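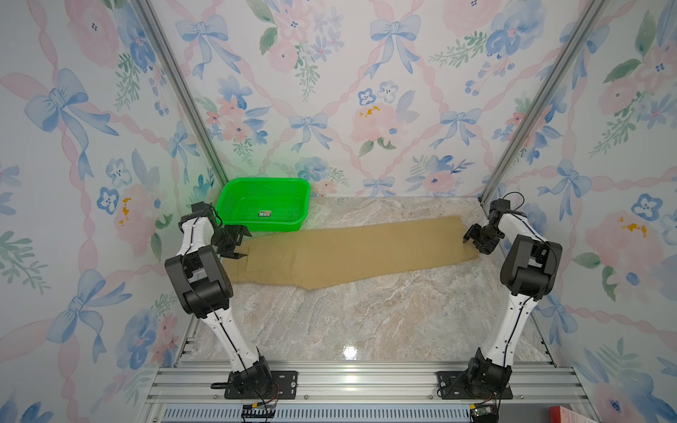 Khaki pants beside a green plastic basket.

Grallex Fabric Steamer, two months in
Reviewed by Muireann Sheehan, 7 January 2018

I should say up front that I already own an iron and like it. The Grallex costs $65, and for that money the box promises "crisp results in seconds." I have bought enough kitchen and laundry gadgets to know what seconds usually means.

Setup is easy. You fill the tank, click it into the handle and wait for the light to stop blinking. The manual says two minutes. Mine takes closer to four, and if you start early it spits. The first shirt I tried had a row of water spots down the front by the time I was done.

On thin things it does fine. Rayon blouses, a polyester dress, the curtains in the spare room – all of them came out better than they went in, and I didn't have to take the curtains down. I'll give it that much.

Cotton is another story. My husband's work pants went from badly wrinkled to somewhat wrinkled after a full tank. There is a plastic clip that is supposed to press a crease into the leg. I got two creases, neither of them where I wanted one. Linen was hopeless. I went over one napkin until my wrist hurt and then got the iron out.

The tank is too small. Grallex doesn't print the capacity anywhere I could find, but I get one pair of pants or a couple of blouses before it starts gurgling. Refilling means waiting for the light again. The cord is also short, and it comes out of the bottom of the handle right where it drags over whatever you just steamed.

Online it has 3,877 ratings, most of them glowing. I read 200 of the written ones and a lot seem to come from people who'd had it for a day. The complaints that mention leaks mostly start after the first summer. Mine hasn't leaked yet. Ask me in June.

My sister-in-law Gobnait has the Gollton, an older model with a separate tank that sits on the floor. It's ugly and takes up half a closet, but it did her tablecloth in one pass and kept going. If I were doing a lot of laundry I'd look for one of those used.

Does it replace an iron? No, whatever the box says. For travel it might earn its place, except that it's heavier than my travel iron and won't lie flat in a suitcase.

Pros: heats without much fuss, good on curtains and thin fabric
Cons: small tank, short cord, weak on cotton, spits if rushed

Rating: 2 out of 5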